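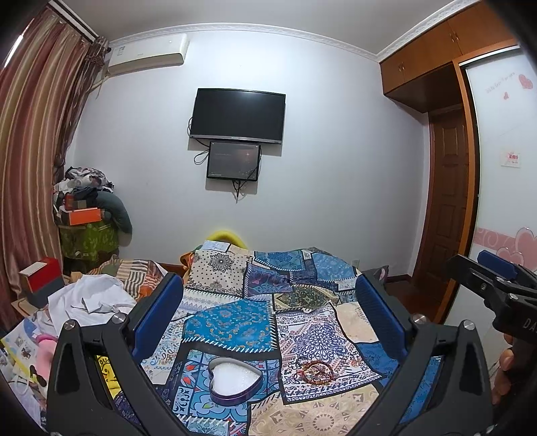 A patchwork quilt with a heart-shaped tin and bead bracelets or cords.

Regional Manufacturing Survey – progress report for the fourth quarter
To: Solène Pichon, Plelmont Fund
Date: 23rd December

Dear Solène,

I report on the work done with your grant since the start of the quarter. The aim stays the same: a monthly survey of orders, stocks and hiring in small factories of the Brilska district, published in time for local banks and town offices to use it.

The panel has now 433 firms, and the response rate for November was 80 percent. This is the level we promised in the application. Most of the firms answer online, but the older workshops still prefer the telephone, and we keep one person for these calls.

The November results were weak. New orders fell for the third month in a row, mainly in metal parts and furniture. Export orders held better than domestic ones. Firms reported that they are using up stocks of materials before buying again, and few of them plan to hire before spring. Input prices were almost flat – only packaging became clearly more expensive.

Two things did not go as planned. First, the food processing group is still too small, with six firms, so we do not publish a separate index for it. Second, the seasonal adjustment is provisional. Our series is short, and Declan Moynihan, who checks the method for us, advised to publish the unadjusted figures next to the adjusted ones. We do this from the November issue.

The data entry was moved from Sutter to Rakitance in the middle of the quarter. The change took five working days and one issue came out late. All old records were transferred and compared with the originals.

Spending is within the budget. The travel line is underspent, and I would like to ask your permission to move the rest of it to telephone interviews. A short table with the amounts is attached.

In the next quarter we will invite more food processors and write the first note on wages. The draft questionnaire for the wage part is ready, and I would be glad to have your comments on it before we send it to the firms.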